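Home
About
Recipes
Odds and Ends
Search this blog Go

The great drawer clear-out

Posted in July by the author of Lusemness

I have finally done the kitchen drawers. All of them! Even the bottom one, which I'd been opening with my foot and closing with my hip since we moved in, and which had a rolling pin wedged across it in such a way that you had to slide your hand in flat and wiggle.

I started at three in the afternoon with a cup of tea and the radio, thinking I'd be finished by tea time. I was not. The cutlery drawer went quickly enough (crumbs, mostly, and a birthday candle) but then I got to the one where the batteries live, along with string, takeaway menus, the spare key for a bike I sold, and a bag of 100 cable ties from which I have used 3.

My rule was that anything I couldn't name went in a box on the landing. If I haven't gone looking for it by the end of the summer, off it goes. The box is fuller than I'd like.
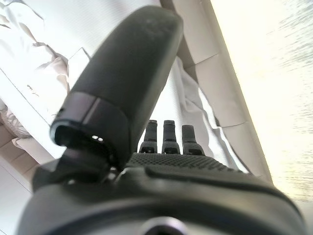

The dividers I bought are the Fluvby ones, the bamboo sort that spring out to fit. They cost £12 for the set and I dithered over them for ages, as the Cindo ones were cheaper and came in white. I'm glad I held out, though one of them does ping loose if you shut the drawer with any enthusiasm. A blob of Blu Tack at each end has more or less sorted that.

Best find of the day was my Lecomte peeler, the old one with the orange handle. I'd been blaming my sister's house for that peeler for two Christmases, so I owe her an apology and possibly some cake. Worst find was a sachet of yeast that had split and got into everything. If you've ever tried hoovering yeast out of the runners of a drawer, you have my sympathy. A dry paintbrush works much better!

Tea towels are now rolled instead of folded. I resisted this for years because it seemed fussy, but you can see them all at once and the nice ones get a turn. The tatty ones have gone under the sink for floors.

Next is the cupboard over the fridge. I need to borrow a taller stepladder first, and I have a nasty feeling the fondue set is up there.

Older posts
Newer posts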